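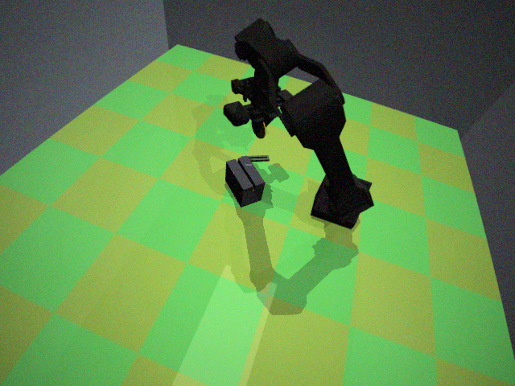 Progress report: Pliltach print-and-play library
Prepared for the Grerance small grants program
Reporting period: to the end of June

1. Files and catalogue

The catalogue now holds 80 games in print-and-play form. Each entry has a rules file, at least one component file in A4, and a list of what the player must supply (dice, cubes, card sleeves). US Letter versions exist for 60 of them. The remainder have card sheets that run too close to the margin and need to be laid out again before they will fit.

Downloads for the period came to 3,345, counted per file and not per visitor. A player who takes the rules and the cards separately is counted twice. We have kept this method so that the figure can be compared with the last report.

2. Low-ink versions

Work on low-ink files is behind schedule. The original plan was to strip the backgrounds in one batch, but many designers supplied flattened artwork, and the text came away with the colour. These files are being rebuilt by hand. Card games are being done first, then tile games. Hex maps will be left until the next period.

3. Paper testing

Test decks were printed on three card weights and cut with a rotary trimmer. The lightest stock showed the back pattern through the face under a desk lamp and has been dropped from the printing guide. The heaviest jammed in the Dulex printer at the Torres workroom when fed from the lower tray – the rear feed took it without trouble. The guide now recommends the middle weight, single-sided, glued and folded.

Duplex alignment is still poor. Backs drift toward the short edge, and the drift changes over a print run. All new card backs will have a plain border.

4. Spending

Paper, blades and hosting are within budget. Toner is over, owing to the reprints described in section 3. We ask to move the unspent proofreading amount to toner.

5. Next period

– Finish the low-ink card games
– Lay out the outstanding US Letter sheets
– Replace the broken links on the older solo game pages
– Publish the revised printing guide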